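Print this page | E-mail this to a colleague

SHOP FLOOR
In praise of the cleaning shelf
By Pallavi Semwal

I have been trying to get a piece about the cleaning aisle into Greren for ages, and this month I have finally been given the space, so settle in! Fresh fruit gets written about constantly. Biscuits had a double page. The cleaning bay, which has something in it for practically every home in Brerkville, has had one line since I started reading this newsletter, and that was to say the mop heads had moved.

I love this bay. I loved it when I was on the tills and could only see the end of it, and I love it more now that I get to look after it at the Abeysekara store. There are 1,487 lines in the shop on the current list and I would happily swap a whole aisle of them for one bay of floor cleaner, toilet cleaner and glass spray, properly put out, with every label looking at you.

The word for what I'm going on about is facing up, or fronting, or "pulling forward" if you learned it from Eckhard Ackermann, who taught half of us. You bring the stock to the front edge of the shelf, turn the labels outwards and close the gaps. It takes a couple of minutes to learn, and I am still getting better at it, which pleases me no end.

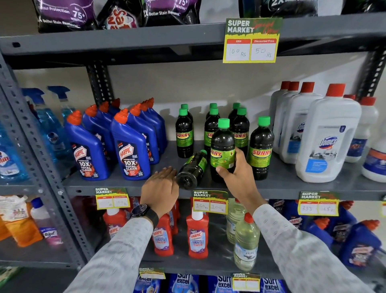
Bottles are the best thing to learn on, in my view, and I'd put a new starter on bottles well before tins or packets. A tin is the same all the way round apart from the label, and a packet slumps whatever you do to it. A bottle has a front and a back and a shoulder, and it tells you at once when you've got it wrong. Some of them also go over. The Sunny phenyl does it to everybody sooner or later: there's one on its side with its green cap pointing off to the right, and the ones near it are in little clumps, the way they get when people reach in past each other. Stand the fallen one up first, before you straighten a single thing around it. I used to leave it till last and then have to shuffle all its neighbours along again to make the room.

Hold it round the body, by the way, and not by the cap. Somebody may have had a go at opening it. If a cap feels loose or there's any liquid on the shelf, stop, put your gloves on and take the bottle to the back. Please don't wipe it with your sleeve (you know who you are). And keep whatever cloth you use on this bay for this bay only.

Where things go

We keep three families side by side on the middle shelf, and the order is the same every time: Harpic, then Sunny, then Domex, going left to right. The Colin glass cleaner goes out past the Harpic on the far left. I didn't choose the order but I would defend it to anyone. Blue, dark, white! You can check it from the far end of the aisle without your glasses on. When a customer puts a white bottle back among the dark ones it jumps out at you, and you can put it right on your way past with a basket in the other hand.

Harpic is the easy one. The bottles like being close together and the nozzles all lean the same way once you've lined them up, and when they do lean the same way it's a lovely sight. If a nozzle is pointing against the others, turn the bottle and not the nozzle.

Colin is the awkward one. The trigger heads catch on each other, so you can't push a row back in one go as you would with the others. Lift them one at a time. I leave a bit more air between those than anything else in the bay, and Eckhard tells me I leave too much. We have been having this conversation for 3 years.

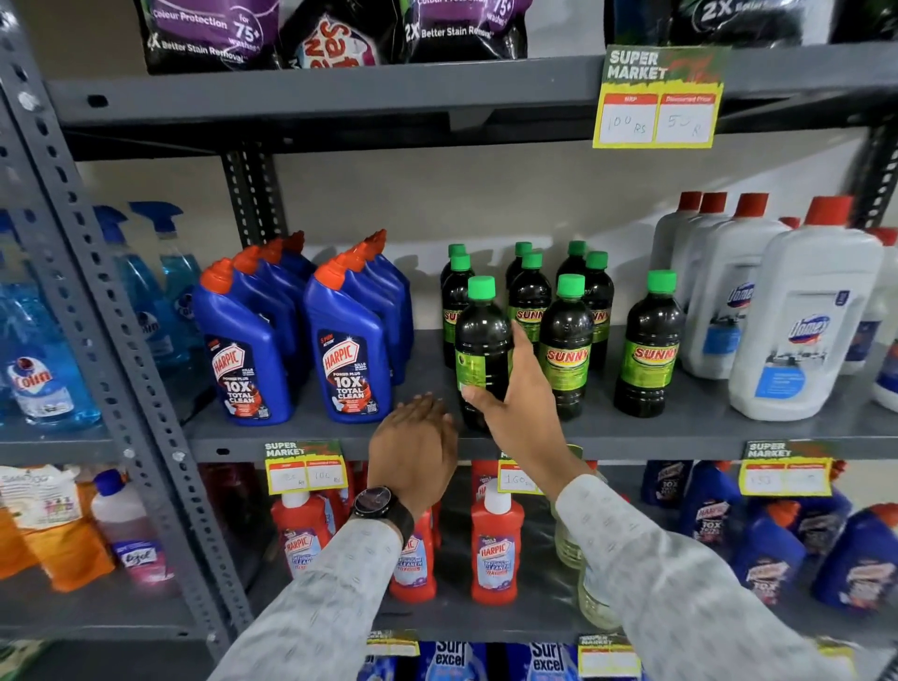 Work in progress on the middle shelf, with the detergent pouches above.

Pouches are a subject of their own, and I'll only say a little about them. They live on the top shelf and they want to lie down. The trick I was shown is to pat the contents towards the bottom before you stand them up, so that each one has a sort of foot to sit on. Put the fullest at the ends of a run and they'll hold up the ones between. If you're not tall, get the step. It lives behind the stockroom door and it takes ten seconds to fetch, and I don't want to see anyone climbing on a bottom shelf again.

While you're up there, look at the price card. It clips to the front edge of the shelf and it works its way along during the day, a thumb's width at a time, until it is telling people the price of something else entirely. Slide it back. If the handwriting has smudged, do a fresh one and let it dry before you clip it. Write the old price and the new one at the same size. I've seen cards elsewhere with the discount written so enormously that there was hardly room for the figure it had come down from, and it made me trust it less.

The Nirnico training day

Several of you have asked what we did at the Nirnico session in July. I went along expecting slides, and there were slides, but there was also a whole afternoon on real shelving with real stock, and I came home talking about it so much that I was asked to stop. We were put in pairs and given a bay in a shocking state, everything in the wrong place and half of it backwards, and told to put it right in 25 minutes. Then we swapped and looked at each other's.

What I took from it more than anything was to use both hands. I'd always worked with my right and steadied the shelf with my left. The tutor had us take a bottle in each and bring them forward together, and the row comes out level almost by itself. It felt ridiculous for the first few goes. Now I can't do it any other way.
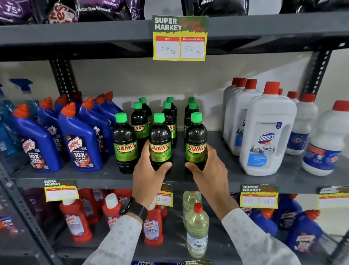
Reading time: 3 minutes

Two at a time, then! For the Sunny I like the block that you get when the rows match, three across and three deep, with the green caps making a grid when you look down on them. It is very satisfying to bring the front pair up to the edge and see the whole lot sitting square. I use the lip of the shelf as my line and touch each bottle to it lightly.

The offer helps, of course. When a card says 100 Rs crossed over to a discounted 50 Rs people come for that and nothing else, and the block has holes in it before you've put your step away. I used to mind. These days I rather like coming back to it. Pull two forward from behind, turn the labels, fill in at the back from the box and move on. On an offer week I go by that bay about 10 times in a shift and I usually touch something.

A few small things people have asked me since I put my name down for this item:

Do old bottles go in front? Yes, always, even with cleaners. Read the date on the back before you load.

What about a torn label? Set the bottle aside and tell the supervisor. It needs its instructions on it.

Can customers help themselves from the back row? They can and they will. Smile and tidy up after.

Is it all right to move a whole family along to make room for a delivery? Ask me or Eckhard first. If one family moves then the cards above and below want checking too, and that has caught us out more than once.

I'd love to hear how the other branches lay theirs out, especially anyone who has found a way to stop the trigger sprays tangling. Leave a note in the Greren tray or catch me by the stockroom before the morning delivery. Eckhard has asked for the next item to be about carrier bags, and I have told him he is welcome to write it.

Print this page | E-mail this to a colleague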